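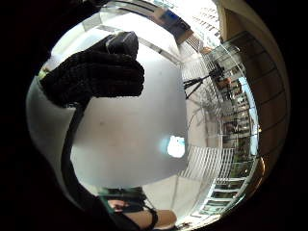

*Knit glove, November*

**Ticket 1278 -- Filow thermostat drops to 2 degrees overnight**
Status: open, waiting on customer

**Kobe Timmermans, first message**

Hello, and thank you in advance to whoever picks this up. I have a Filow thermostat in the back room of my yarn shop, and every night this month it has let the room fall much further than I asked it to. I set it to hold 12 degrees Celsius after closing. When I unlock in the morning the display says 2, the little flame symbol is off, and I end up winding skeins in gloves until lunch, which my customers find very funny and I find less so.

The schedule looks right to me. Daytime works perfectly well, and if I press the plus button the heat comes on within a minute or so. I've already put in fresh batteries -- good ones, from a new pack -- and I turned the whole thing off and on again, as my daughter told me you would ask.

**Ansari support desk, reply**

Hi Kobe, thanks for such a clear write-up, and I'm sorry about the cold mornings! Your daughter is quite right, that would have been my first question. Since the heat answers the button, I don't suspect the boiler or the wiring just yet. Could you try these for me?

1. Hold **Menu** until the version screen comes up and write down what it says.
2. Go to **Schedule > Night** and check whether the small snowflake is showing next to the temperature.
3. Look at the clock on the display. Is it on the right half of the day?

If the snowflake is there, the thermostat is in frost protection, and it will ignore your 12 degrees and only step in when things get really low.

**Kobe Timmermans**

Well, there is a snowflake! I'd taken it for decoration, I'm afraid. The clock is correct. The version screen says 30, with nothing after it.

I took the snowflake off before going home and felt very pleased with myself -- but this morning it was back, and so was the 2. I should mention that we also have the Kikau app on the shop tablet. The previous tenant set it up and I've only ever used it to look at the temperature from home. Could that be meddling?

**Ansari support desk**

That could very well be it, and I'm glad you mentioned it. Kikau keeps its own copy of the schedule and sends it over every evening, so whatever you change on the wall gets replaced. Please open the app, go to **Rooms > Back room > Away mode**, and see whether there's an old plan in there. If there is, delete it and then set your night temperature once more on the wall.

**Kobe Timmermans**

Found it. There's a plan called "Clidholm winter", starting at 6 pm every day, with the snowflake on. Clidholm was the tenant before me, so it has been faithfully looking after an empty room for them all this time. I've deleted it and set the wall back to 12. I'll leave the ticket open if you don't mind, and write again once I've had a couple of mornings to compare.

**Ansari support desk**

Of course, take all the time you need. I've set the ticket to waiting.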